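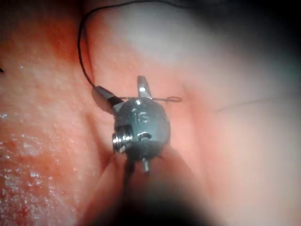 February, after lunch

Back on the glue. The Gellbridge hide glue I soaked last night had gone rubbery by this morning, so I poured off the extra water and warmed it in the double boiler. It got stringy fast. I think I let it climb too hot again while I was hunting for the good brush (it was in the sink, of course). Two spoonfuls of water brought it back to something I could spread.

Test joints today, all scrap maple, all rubbed joints with no clamps:

Batch A, fresh glue, wood at room temperature. Grabbed before I had the edges lined up. Annoying!
Batch B, same glue, edges warmed with the hair dryer first. Much nicer, I had 30 seconds to slide things around.
Batch C, leftover Plesimano liquid glue from the back shelf. Still tacky when I checked before coffee, and it smells like a barn — if anyone wants the bottle, take it, otherwise it's going in the trash.

I'm leaving everything alone for 2 days before I break any of it. Last time I got impatient and the numbers were junk.

The Teixeira chair is still waiting on its back rail. I don't want to touch it until I trust Batch B, and the old glue in those mortises needs to come out with hot water and a toothbrush anyway. 7 mortises to clean, ugh.

Whoever has the small Inis thermometer, please put it back by the hot plate. Need it for tomorrow's pot.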